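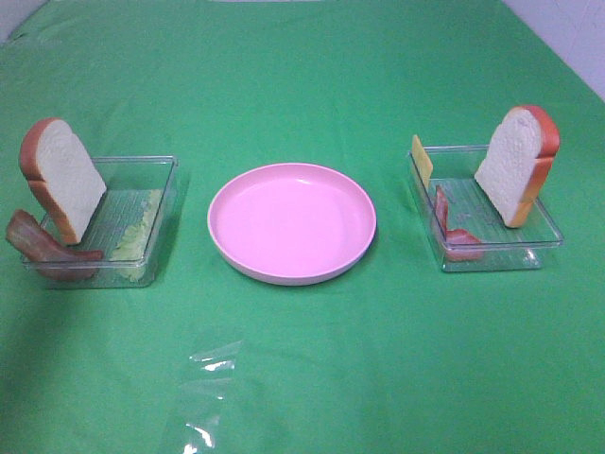
Jorkari opens its Sandwich Table to families this February

Hi, I'm Sunita Bansal, and I run the play program at Jorkari, the drop-in playroom on the ground floor of the old Kerkier building. We have a new table and I'm very happy to tell you about it!

The Sandwich Table is a pretend lunch counter for kids from two to six. There's a green cloth, a pink plate in the middle and a clear box of sandwich makings on either side. Kids pick what they want, stack it up on the plate and serve it to whoever is hungry (usually a grandparent). Then the pieces go back in the boxes and the next cook steps up.

I went with see-through boxes so a three-year-old can spot the bread without dumping everything on the floor. They still dump it sometimes. Fine by me.

My colleague Unathi Kekana tried the table with her Wednesday group before we set the opening. "They played restaurant the whole morning," she told me. "I was served a sandwich with the bread on the inside, and I was expected to finish it."

Our playroom had 2822 visits last year, and food play was what parents asked for most on the comment cards. So we spent almost $600 on play food and boxes, and I'd do it again tomorrow.

The table is open Wednesday mornings from 9:30 to 12. Admission is the same as always and grown-ups get in free. Socks, please!

Press and group visits: ask for Sunita or Unathi at the Jorkari front desk.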